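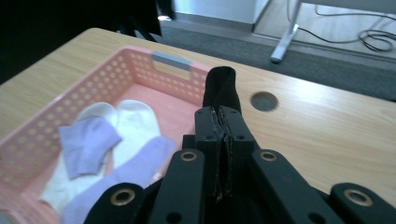
Hurnberg: Ex-Leiter der Pensionskasse wieder im Land - und keiner will ihn reingelassen haben

Ich hatte mir für heute eigentlich einen ruhigen Vormittag vorgenommen, Kaffee, ein bisschen Post, vielleicht endlich die Steuer. Dann kam kurz nach dem Frühstück die Mitteilung der Staatsanwaltschaft Hurnberg, und die Steuer liegt immer noch da. Der frühere Leiter der städtischen Versorgungskasse, gegen den seit Oktober ein Haftbefehl besteht, ist wieder zurück. Er hat sich nicht gestellt, er ist auch nicht festgenommen worden. Er wohnt nach allem, was ich bisher weiß, bei Verwandten in Irby und geht dort einkaufen wie andere Leute auch.

Zur Erinnerung, falls ihr die Sache nicht mehr ganz parat habt (ich musste selber noch mal in meine alten Notizen schauen): Es geht um die Vergabe der Gebäudesanierungen, die die Versorgungskasse aus ihren Rücklagen bezahlt hat. 15 Aufträge hält die Staatsanwaltschaft für verdächtig, und 5 davon gingen an dieselbe Firma, die Hamada Bau. Die Rechnungen sollen überhöht gewesen sein, bei einem Treppenhaus in der Suvstead-Siedlung angeblich um 70 Prozent. Ich kenne das Treppenhaus übrigens, ich habe da mal zwei Jahre lang gewohnt. Gestrichen wurde es. Mehr ist mir beim besten Willen nicht aufgefallen.

Der Beschuldigte bestreitet die Vorwürfe seit dem ersten Tag, und bis zu einem Urteil gilt er als unschuldig, das gehört hier klar hin. Auch die Firma weist alles zurück. Auf meine Anfrage von heute früh bekam ich zwei Zeilen: Man habe sämtliche Leistungen ordnungsgemäß erbracht und äußere sich nicht zu laufenden Verfahren. Die gleichen zwei Zeilen hatte ich im Oktober schon mal im Postfach, nur mit einem Kommafehler weniger.

Was ich nun wirklich nicht verstehe, ist die Sache mit dem Haftbefehl. Der ist nämlich gültig, das hat mir die Pressestelle der Staatsanwaltschaft am Telefon gleich zweimal bestätigt. Vollstreckt wird er trotzdem nicht, jedenfalls bis zum Redaktionsschluss nicht. Die Verteidigung hat Beschwerde eingelegt und beruft sich auf ein ärztliches Attest. Das Landgericht prüft. Und solange das Landgericht prüft, sagt die Polizei in Irby, warte man auf eine Weisung. Die Staatsanwaltschaft sagt, eine Weisung brauche es gar nicht. Ich habe beide Stellen nacheinander angerufen und dann noch mal in umgekehrter Reihenfolge, in der Hoffnung, dass sich irgendwas ändert - hat es leider nicht.

Entsprechend ist die Stimmung im Rathaus. Die Opposition im Stadtrat verlangt die sofortige Festnahme und eine Sondersitzung, am liebsten noch diese Woche. Aus der Mehrheitsfraktion heißt es, die Politik habe sich aus einem Strafverfahren herauszuhalten. Das stimmt natürlich, klingt aber ein bisschen komisch von Leuten, die denselben Mann noch vor zwei Jahren einstimmig im Amt verlängert haben! Die Stadtspitze will sich erst äußern, wenn das Gericht entschieden hat. Immerhin hat mir das Presseamt versprochen, dass ich dann zurückgerufen werde.

Dazu kommt eine Frage, die in der ganzen Aufregung ein wenig untergeht: Wie ist er überhaupt zurückgekommen? Wer per Haftbefehl gesucht wird, sollte an der Grenze auffallen, so stelle ich mir das als Laie zumindest vor. Die zuständige Behörde teilt mit, es habe keinen Treffer im System gegeben. Ob das daran lag, dass er gar nicht kontrolliert wurde, oder daran, dass die Ausschreibung nicht richtig eingetragen war, könne man noch nicht sagen. Ich habe gefragt, bis wann man es sagen kann. Auch das konnte man noch nicht sagen.

Wen die Geschichte am meisten ärgert, konnte ich heute Mittag vor dem Bürgerhaus in der Suvstead-Siedlung hören. Dort treffen sich regelmäßig ehemalige Beschäftigte der Stadt, Busfahrerinnen, Leute aus dem Gartenamt, jemand vom Standesamt war auch dabei. Sie alle bekommen ihr Geld aus der Kasse, um die es hier geht. 199 von ihnen haben im Winter einen offenen Brief unterschrieben und wollten wissen, ob ihre Renten sicher sind. Eine Antwort haben sie bekommen, sie war freundlich und sehr lang, und ich habe sie dreimal gelesen, ohne ein Ja darin zu finden. (Der Vorstand der Kasse betont auf Nachfrage, Auszahlungen seien zu keinem Zeitpunkt gefährdet gewesen. Warum das nicht so im Brief stand, weiß ich nicht.)

Eine frühere Busfahrerin meinte zu mir, sie habe in ihrem ganzen Berufsleben für jede verlorene Fahrkartenrolle ein Formular ausfüllen müssen, in drei Ausfertigungen. Sie würde jetzt gerne mal die Formulare zum Treppenhaus sehen. Würde ich auch gerne. Den Antrag auf Akteneinsicht habe ich im Oktober gestellt, abgelehnt wurde er mit Hinweis auf die laufenden Ermittlungen, mein Widerspruch liegt seitdem bei der Rechtsabteilung der Stadt.

Wie es weitergeht: Das Landgericht will über die Beschwerde kurzfristig entscheiden, einen Termin nennt es nicht. Bleibt der Haftbefehl in Kraft, muss die Polizei in Irby handeln, darin sind sich dann hoffentlich alle einig. Wird er außer Vollzug gesetzt, dürfte es Auflagen geben, im Gespräch sind die Abgabe des Reisepasses und eine Meldepflicht. Die Anklage selbst ist laut Staatsanwaltschaft weitgehend fertig, es fehle noch ein Gutachten zu den Baukosten.

Sobald es aus dem Landgericht etwas Neues gibt, ergänze ich den Text an dieser Stelle. Wer selbst in der Siedlung wohnt und noch Aushänge oder Schreiben zu den Sanierungen hat, darf sich gerne bei mir melden - die Adresse steht wie immer im Impressum, und alte Nebenkostenabrechnungen nehme ich auch.

Stand: 3. März 2024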